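The Heat Doesn't Clock Out

Sleep, small apartments, and the long hot nights between

By Margarida Peixoto
September 11, 2024

Two in the morning and the bedroom is still holding on to the afternoon. Brick does that. So does a flat black roof, and a parking lot, and the west wall of the building across the street. Day is over, the heat isn't.

I started calling people about this after my own bad stretch. Eleven nights. Slept in pieces, on the floor for a few of them, one foot against the tile. By the end I was putting my keys in the fridge.

Jucélia Vieira had it worse. She drives a delivery route for Fendari, the bakery supplier, up at four, and she lives on the top floor of a walk-up on Fagundes Street. Rent is low for a reason. "You come in at night and the doorknob is warm," she told me. "The inside one."

Her system, in order. Blinds down before work. Windows shut until the sun is off the building, then everything open. Shower, not cold, just cool. Hair wet. Fan in the window pointing out, which her neighbors argue with her about every summer.

She's right about the fan, by the way. If the air outside is cooler, push the hot stuff out and let the cool come in some other window. Needs two openings. One-window rooms, good luck.

The body's side of it is simple enough. You drop a little in temperature as you fall asleep. Hands and feet dump the heat, the core cools off, down you go. Hot sticky room, nowhere for it to go. So you lie there. Or you drop off and wake at three, wide awake, mad at the ceiling.

Rogério Pimentel runs a small sleep clinic, two rooms over a pharmacy, and says summer is when the phone goes. People come in sure they have insomnia. Some do. Plenty have a hot bedroom. He asks about the room before he asks about anything else: what floor, which way it faces, what's on the bed.

What's on the bed matters more than I thought. Foam holds heat. Thick mattress protectors too, the crinkly kind especially. Pimentel likes plain cotton or linen and not much of it. He's not impressed by anything with "arctic" on the label.

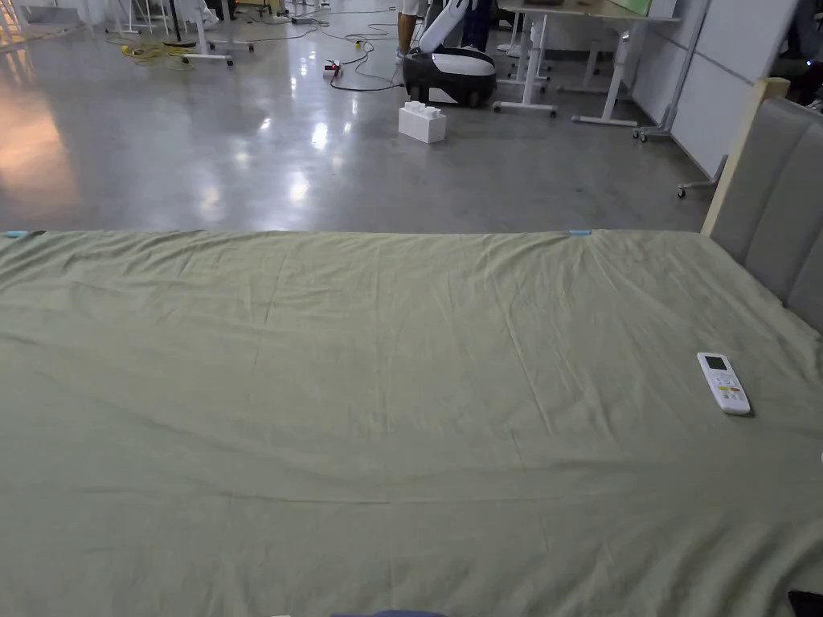 Then the money. Cooling costs, and the people in the hottest rooms tend to have the least to spend on it. Jeferson Trindade, who shares a two-bedroom with his brother and his brother's kids, paid 191 dollars for power in the worst month. In March it had been 78. He works nights in the warehouse at Cluker and sleeps days, so he gets the full blast of it. Noon, curtains taped to the wall, a toddler next door.

"I set it for an hour and I try to be asleep before it quits," he says. "It's a race."

He usually loses. Wakes up in a puddle, does another hour. His brother thinks he should leave it running low the whole time. They fight about it on the phone, at work, on break.

Pimentel sides with the brother, mostly. A steady setting you can live with beats a deep freeze and then nothing. Put the fan on too, and you can nudge the thermostat up a bit without feeling it much. Clean the filter. Everybody forgets the filter. I forgot the filter, it looked like felt.

A warning though, and a real one. A fan on its own has limits. When the air in the room gets hotter than you are, it can make things worse, and for older people or anyone with a heart problem that's dangerous. Get to somewhere cool for a few hours. Library, a cousin's, the mall. Confused, dizzy, skin burning up, call for help and dont wait.

Buildings could do a lot of this for us. Valentin Plattner has been saying so for years to anyone who'll sit still. He's an architect, does mostly retrofits, and last year finished one at Workico, an old office block turned into apartments. Shutters on the outside, not the inside. Pale roof. Vents over the doors so air crosses the unit with the door locked. Nothing new in any of it, his grandmother's house had the lot.

"We stopped building that way when the machine got cheap," he says. Outside shutters run up to 1,000 dollars a window on his jobs and that's usually where the meeting ends.

Trees are cheaper. Trees are slow. Vieira's block has one, a scrappy thing by the bus stop, and people stand under it in a line, single file, following teh shade as it moves.

It finally broke here last week. Rain about dinnertime, then wind. I opened everything. Slept nine hours with a blanket on and woke up with the curtain soaked and the floor under it too. Vieira texted a picture of her fan, unplugged. Trindade was on shift and missed the whole thing.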